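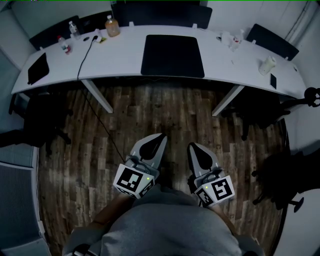 # Flutano Hand-Held Gripper Pair (Kit)

We've been building and rebuilding these in our shared workshop for longer than we'd like to admit, and the Flutano is the version we finally felt comfortable putting in a box and posting to other people. It's a matched left and right pair of grippers you hold in your own hands, so you can show a robot arm how a job is done by simply doing the job. If you've already got a Vakier arm on the bench at home (or you're halfway through building one, like most of our customers!), the finger geometry matches, and whatever you record by hand carries across without a lot of fiddling.

Each gripper comes as a bag of light grey printed parts, with dark rubber pads for the jaws and a white marker cube that mounts behind them. Please do the cube last. We know it's the fun bit, but if it goes on early you'll bump it while you're routing the cable, and then you'll be calibrating all over again on a night you'd planned to spend recording.

## What's in the kit

- Printed bodies and jaw fingers, left and right
- Rubber fingertip pads, plus one spare pair
- Two marker cubes with indicator lights
- 40 screws (there are a few extras in there, they do love to roll under things)
- Cable, hex key and a printed build guide

You'll need your own small screwdriver, a computer for the recordings and a clear stretch of desk.

## Building and using it

Most people get the pair together in an evening or two, depending on how many cups of tea are involved. The pads press in from the front and should sit flush all the way round before you tighten anything behind them. Once they're seated, try closing the jaws on something light and forgiving, like a bit of card, before you move on to anything you'd be sorry to crush.

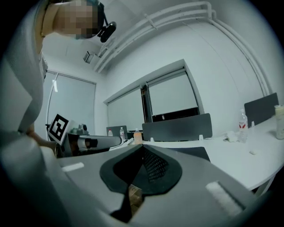

*Flutano fingertip pad up close, with a second gripper in hand behind it.*

Keep a bit of slack in the cable and give yourself room to step back from the desk. Chairs are the usual culprit when something snags, so push them in first.

## Pricing

| Item | Price |
|---|---|
| Full pair, kit | $277 |
| Single gripper, left or right | $198 |
| Spare pads, per pair | $9 |

The Morudis wrist adaptor is sold separately, and it fits every Flutano we've shipped since October. If yours is older, send us a note with your order and we'll pop the longer screws in the parcel.

Page updated 11 Jan 2023 by the Venkataraman workshop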